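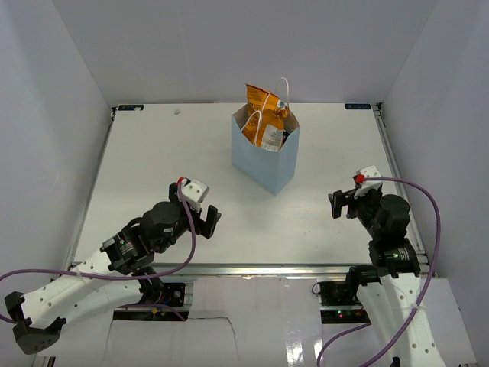 An orange snack bag in a light blue paper carrier with white string handles.

Snack packet

A snack packet is a small sealed bag of thin printed film used to hold crisps, sweets, nuts, biscuits and similar dry foods. It is usually made from a single sheet folded into a tube, joined along its length and closed at both ends by heat. The packet is sold full, opened once by hand and then thrown away. Larger packets meant for sharing are often called bags, although there is no fixed size at which a packet becomes a bag, and in everyday speech the two words are used for the same thing.

Construction

The commonest form is the pillow packet. Film is drawn from a reel and wrapped round a forming tube, and its two long edges are pressed together to make the back seam. A pair of heated jaws then closes the bottom, the food drops in from above, and the jaws close again to make the top of one packet and the bottom of the next. A knife between the jaws parts the two.

The back seam may be a lap seam, where one edge lies over the other, or a fin seam, where the two inner faces meet and leave a narrow flap. The flap is folded flat against the packet but seldom stays quite flat, and on a stiff film it stands up as a lip.

End seals are wider than the back seam and are nearly always ribbed. The ribs are pressed in by grooves in the jaws and help to squeeze out small creases that would let air through. The outermost edge is commonly cut in a zigzag. Each notch gives a place to start a tear, so that a packet can be opened without scissors.

Film

Most packet film is a laminate of two or more layers. The print is generally held between an outer clear layer and an inner one, which protects it from rubbing. Where a metallised layer lies behind the print, it shows silver if the colour is lost. Damage of this kind does not always go through to the food, and a packet with a scuffed face may still be perfectly sound.

Glossy film creases easily and catches the light, and small print on it can be hard to read without turning the packet. Matt films came into wider use partly for this reason — they are also thought by many makers to look more expensive. 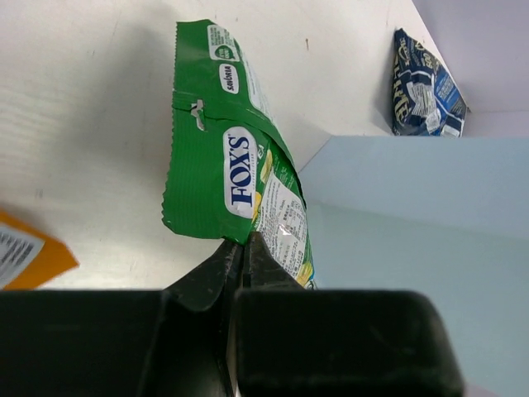

Printing and labels

The front of a packet carries the maker's or product's name in the largest lettering, often inside an oval or other plain shape that stands out from the background colour. On the green packet shown, the name FOX'S is set in dark navy capitals on a white oval, with a smaller oval reading SAVORIA. The printed information is normally placed on the back or beside the seam, where it can be set in small type without crowding the design.

Packets sold outside the country they were first printed for may be given an extra sticker. It repeats the ingredients and storage advice in the local language and adds the importer's address. These stickers are usually white with black text and are put on by hand or by a simple labelling machine, with the result that they do not always sit straight and may cover part of the design.

Colour is widely used to tell flavours apart, but there is no general agreement on which colour means what. The same green may stand for one flavour from one maker and something quite different from the next.

Carrying and packing

Packets are light for their size and are easily crushed. In a mixed bag of shopping they are best placed last, above tins and jars. A stiff paper carrier with a flat base suits them fairly well, as it stands open while it is being filled and its sides keep the packets upright. A tall packet will often stand higher than the rim, and the string handles then have to be brought up round it before the carrier is lifted.

Small packets of sweets stand up to handling better than crisps and can be laid flat at the bottom or slipped down the side. Holding a packet by its end seal puts less pressure on the contents than gripping it round the middle.

Collecting

Empty packets are collected in a modest way. Flattened examples are kept in albums, sorted by maker or by country. The collection of Rafail Gavalas, shown at Zollmont in November, held 2,176 packets, of which 77 had import stickers still in place. Collectors generally slit the back seam and leave both end seals whole.

See also: Carrier bag; Heat sealing; Paper bag

Comments (3)

Tsehay Shiferaw
The part on fin seams is useful. Could you add something on packets with a resealable strip?

Ziad Hakim
I was taught to call the zigzag edge "pinking", same as for cloth. Don't know if that is used in the trade.

Eirini Balaskas — 17th January
I went to the Zollmont show. The sweet packets were in a separate case by the door and easy to miss.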